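Stostthorpe bag works open day - quick write up
Sep 7, 2024

Typing this on the train back from Raststead so excuse the state of it. Got to Stostthorpe late, 15 minutes late in fact, bus from the station goes the long way round past the quarry. Doors already open, queue down the side of the building. No tickets, just a stamp on the hand and in you go.

It's the old Grorkosen mill, the brick one by the canal. They make canvas bags there now, plus some clothing on the top floor. First stop the cutting room. Huge long tables, rolls of cloth stacked to the windows, a smell like new tents. The cutter on duty said they get through some 3,000 metres of cloth in a good month, less in summer. Chalk everywhere. My coat is still covered in it.

Then up the iron stairs to sewing. Noisy! Had to lean right in to hear anything. We were told the trim is the hard bit, going round a curve without it puckering, and new starters spend weeks on scrap before they're let near a proper bag. I had a go on a bit of waste canvas. Terrible. Wobbled all over the place.

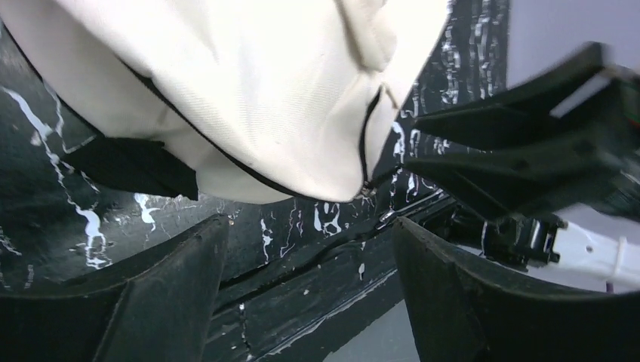 Sutanto, reading my notes over my shoulder, wanted it put down that the zips are the real weak point on any canvas bag, and that trim never wears out first. Fair enough, it's in. The works will replace a zip if you post the bag back, you pay postage one way. Worth knowing, they don't seem to shout about it.

Tea was in the old boiler house. Urn, long benches, cheese scones gone by noon. Got the last flapjack. There's a small display in there about the mill, wage books, photographs of the canal frozen over, and a ledger open at an order for 2,845 flour sacks. Lovely handwriting. Could of stayed an hour with that ledger alone but the next group was coming through.

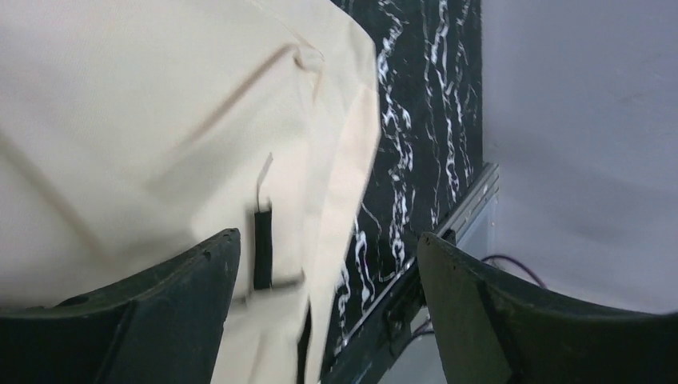
Top floor after that, up another 2 flights, no lift working. Warm up there even with the windows open. Finishing and checking, mostly. Loose threads snipped, seams pulled hard by hand, anything doubtful goes in a crate for the seconds shop. The shop is on the ground floor, by the exit, cash only till the card machine came back. Prices good. I bought an apron I dont need.

Parking is hopeless, go by bus. Next open day is in December, before the Raststead market, and they say the dye room should be open by then too. Wear flat shoes.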